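Skunum Teleop Kit - two hands, one operator

I'm Mirjam Zaugg, and I look after the Skunum kit here at Privbridge. It's the one I'd want on my own bench, so forgive me if I run on a bit!

You wear the gloves, the robot hands do what your hands do, and every joint angle gets saved along with the video. When you're done you have a demonstration you can train on. No code, no waypoints. Most people are moving small objects by lunchtime (Osian Trevor on our support desk will happily stay on a call while you calibrate).

My favorite starter task is packing drink cans into an open cardboard box. Cans are slick and round, and they'll show you very quickly if your grip force is set too high. Start with the left hand and bring in the right once you're comfortable. 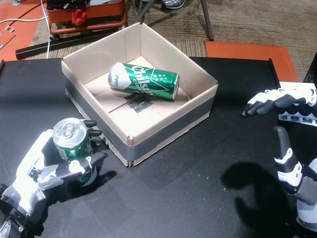

Can packing with both hands: one Chilsung Cider in the box, the next in the left hand's grip.

A few things customers ask me. The recorder holds 500 demonstrations before you need to offload, or 2,000 with the bigger drive. Finger pads are sold in packs of 2 and swap out with a small hex key. If your thumb tracking drifts, redo the glove calibration with your hand flat - it takes a minute and fixes most of it.

The arms aren't included, but the hands bolt straight onto the Cormier wrist mount. Using something else? Send me the flange drawing and I'll check it.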